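Postharvest Handling, Unit 4: Climacteric and Non-climacteric Produce

4.1 Respiration after harvest

Harvested produce continues to respire. Stored starch, sugars and organic acids are oxidized, and carbon dioxide, water vapor and heat are released. The rate of respiration is the best single predictor of storage life within a crop. It rises with temperature, usually by a factor of two to three for each 10 °C step (the Q10 value).

Two patterns are distinguished. In climacteric fruit, ripening comes with a sharp rise in respiration and in ethylene output. In non-climacteric fruit, respiration declines slowly after picking, and eating quality does not improve once the fruit is off the plant. Kiwifruit, banana, apple and mangosteen are climacteric. Citrus, grape and strawberry are not. Roots such as carrot do not ripen, and the terms are not applied to them.

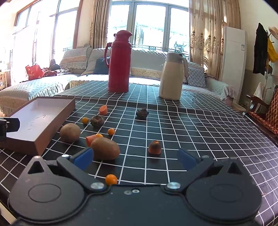

Fig. 4.1. Mixed produce: kiwifruit, small orange fruits and carrot.

4.2 Ethylene sensitivity

Kiwifruit is an unusual case. It produces very little ethylene at harvest but softens in response to trace amounts in the storage air. Carrot responds differently — exposure leads to isocoumarin formation and a bitter taste, with little change in firmness. Mixed loads are therefore planned around the most sensitive item. Do not store either crop with apples.

The worked problem for this unit uses the Jivivdale packhouse. Room 2 holds 918 trays of kiwifruit at 0 °C. Room 3 holds 685 trays awaiting dispatch. Assume no gas exchange between rooms. Students should state the units for every rate and show the conversion from mg CO2 per kg per hour to heat load.

4.3 Firmness and maturity indices

Maturity at harvest is judged by soluble solids, dry matter and flesh firmness. Soluble solids are read from expressed juice with a refractometer. Firmness is read with a penetrometer on pared flesh, two readings per fruit at right angles, taken at the equator. Skin color is of little use in brown-skinned cultivars. 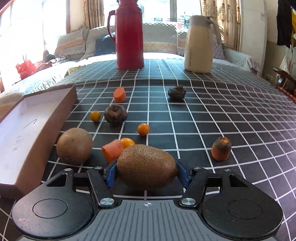
Fig. 4.2. Kiwifruit, whole, skin intact.

Softening follows a three-phase curve: a short lag, a rapid fall, then a slow decline to eating firmness. The Mowat data set (see course folder) covers 80 fruit from one block. Discard the 63 readings flagged as off-equator before fitting.

Reading: Wasetti lab manual, sections on gas sampling and firmness. The Uvivari storage tables are needed for problem 4.

Problem set 4 is due at 5 p.m. Show all working.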